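Chapter 5
Asking the Machine: How Voice Assistants Work Out What You Want

My aunt talks to her kitchen speaker the way she talks to the dog. Short words, quite loud, and usually twice. "Timer. TIMER." It works more often than you'd think, and when it doesn't she blames her accent, which is a shame, as the accent is hardly ever the problem!

I started keeping notes on this when I was teaching an evening class on everyday computing (chapter 3 came out of the same class). I asked everybody to write down what they'd said to a phone or speaker over one week, word for word, and what they got back. We ended up with 200 requests in a big untidy spreadsheet, and 39 of them had gone wrong in one way or another. I expected most of those to be misheard words. A few were. Somebody asked for the opening hours of Bañuelos, the bakery near the college, and got a page on balloons. But far more often the assistant had heard every single word and still done something daft with them.

So there are two jobs going on, and I'd like you to keep them apart in your head for the whole of this chapter. The first is speech recognition: turning the noise you make into text. The second is working out your intent, meaning what you want done with that text. "Play something by the sea" can be heard perfectly and still go badly, because it might be a song title, or a mood, or a request for wave sounds to fall asleep to. You know which one you meant. The assistant has to guess from very little.

We'll use two made-for-teaching assistants in the exercises, Mutau and Stenum, and you can run both on an ordinary laptop. Mutau matches your sentence against a fixed list of commands, so it's quick and a bit stubborn. Stenum gives every possible meaning a score and picks the highest, so it copes with rambling, but it can be wrong with great confidence (I have been read a recipe when I asked for the weather).
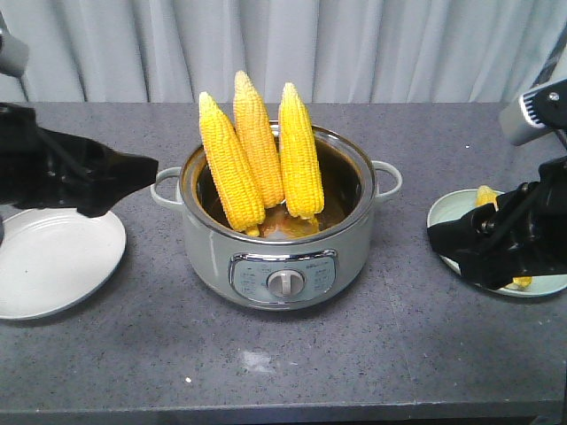 Loukia Stergiou
Author and Evening Course Tutor

Before section 5.1, try a small warm-up. Write down three ways of asking for the same thing, say a reminder to ring the dentist in September. Make one short, one polite and long, and one where you change your mind halfway through. Then swap with a neighbour and underline the words that carry the meaning. You'll probably find you've underlined hardly any of the polite one.

Hang on to that sheet, you'll want it again when we get to slots and fillers.

New words in this chapter: wake word, transcript, intent, slot, confidence score, fallback reply

5.1 The wake word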